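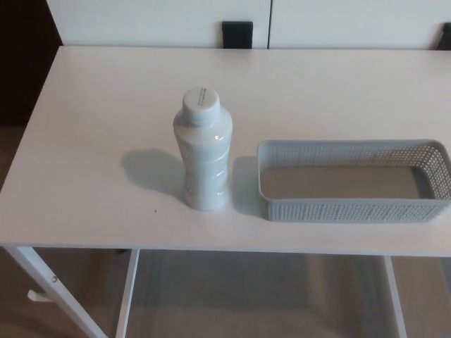

A bottle and a basket on a white table.

The water from the well at Lesalham had been curing people since 1741, according to the sign, and the sign had been painted by the man who sold the water.

Rui Torres read it twice while his sister paid. Marta had driven four hours for this. She had a bad hip and a folder of printouts, and in the folder was a woman from Grenstead who had thrown away her cane, and a retired mailman who could smell again.

"Smell what?" Rui had asked in the car.

"Anything. He couldn't smell anything before."

"Did he say what he smelled first?"

"Why would that matter?"

He thought it mattered a good deal. If you got your nose back after years, you would say coffee, or rain, or your own dog. You wouldn't say it had been a truly life-changing experience.

The man's name was Saliba and he wore a cardigan with leather buttons. He didn't look like a crook, but then Rui had lost money to a few people in his life and not one of them had looked like anything. Saliba led them down the garden, past a row of beans, to a stone ring with a lid on it. The lid had a padlock. He undid it with his back turned to them.

"You drink it before breakfast," he told Marta. "Up to 11 days. Some feel it sooner."

"And if she feels nothing?" Rui said.

"Then it was not the hip."

"What do you mean, it was not the hip?"

"Sometimes people come with a hip and it is something else." Saliba said this kindly, looking at Marta, and Marta nodded as if he had handed her something.

Rui leaned over and looked down. It was a hole with water in it. There was a cold smell, like the inside of a flowerpot, and a green hose going down one side. He followed the hose with his eyes, back through the beans, up the wall of the house, to the kitchen faucet.

"What's that for?"

"The beans," said Saliba.

"It goes down the well."

"Yes. I draw from the well, for the beans."

It could have been true. Rui stood there trying to work out which way the water ran, and found that a hose doesn't tell you. He put his shoe on it. It felt full, but it would feel full either way.

Marta filled her own bottles and wouldn't let him carry them. On the road home she was quiet until the turn for Funby, where she asked him to pull over at the gas station. She got out by herself, went in, and came back with two coffees, and he watched her the whole way across the lot. She was walking a little better, or she was walking like someone who knew she was being watched.

"Well?" she said through the window.

"You haven't even drunk any yet."

"I know that," Marta said, and gave him his coffee. "Move over. I'll drive."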